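Keeping Cell 4 Running

The two-armed cell at Hultstead's kitchenware test shop gets its first look of the day at 7 a.m., before it is powered up. The technician on shift walks around it with a flashlight and a rag. She checks the cables first, at the elbows and again at the wrists, where they flex the most. A cable jacket that has gone dull or stiff gets marked with tape and changed at the end of the week.

Then the arms are switched on and sent to their home position. The shop calls this "parking," and it takes less than a minute. If a joint stops short or hums, the cell stays down until somebody finds out what is wrong. Usually the trouble is a loose connector. Last April it was a worn bearing in a wrist, and the cell was out for five days waiting on the part.

Hultstead bought the arms used and had them fitted out by Fallero, a small integrator that does most of its work for packing lines. The job they were given sounds simple. The arms pick up bowls, dishes and other light plastic items from a table, move them, and set them down again. The shop wants to know how often a piece is dropped, scuffed or squeezed out of shape.

Thin plastic is hard on a gripper setup. A bowl that weighs next to nothing will shift if one finger touches it early, and a rim will bend before the motor registers much load. See-through plastic adds a second problem, as the depth camera tends to read the table behind the bowl and miss the wall of the bowl itself.
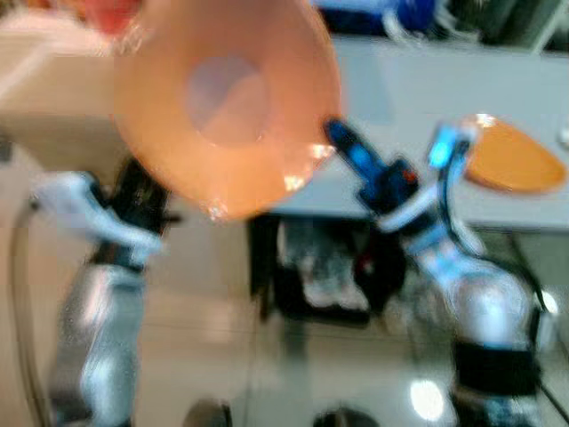 The fix for the first problem was to slow the last part of the approach and lower the closing force. Fallero's installer set the force by hand over two afternoons, starting far too low and bringing it up until the bowls stopped slipping. The number he ended on is written on a card inside the cabinet door. Nobody changes it without writing the new one underneath, with the date and initials.

The camera took longer. The shop tried a different lamp, then a matte cloth, then moved the lamp again. In the end they went with software from Shek that fits a known shape to whatever part of the rim the camera can pick out. It still misses a bowl now and then. When that happens the arm backs off and tries again, and after four failed tries the cell stops and waits for a person.

Fingers are the part that gets replaced most. The shop pulls them after every 100 hours of running, wipes them with alcohol and looks at the tips under a magnifier. A tip with a nick goes in the bin, since a nick leaves a scratch on every piece it touches. Swapping a pair takes one hex key and a few minutes, but the arm has to be calibrated again afterward, and that is the slow part of the job.

Calibration is done with a steel block bolted to a plate. Each arm touches the block at five points and the controller works out how far off it is. On a good day the error is small enough to ignore. After a finger change it rarely is, and the routine gets run twice.

Everything goes into Brotance, the maintenance log the company uses across its sites. Cell 4 had 2,731 lifts logged at the last service. The next one is booked for a Wednesday, when the shop is quiet, and the right wrist is first on the list.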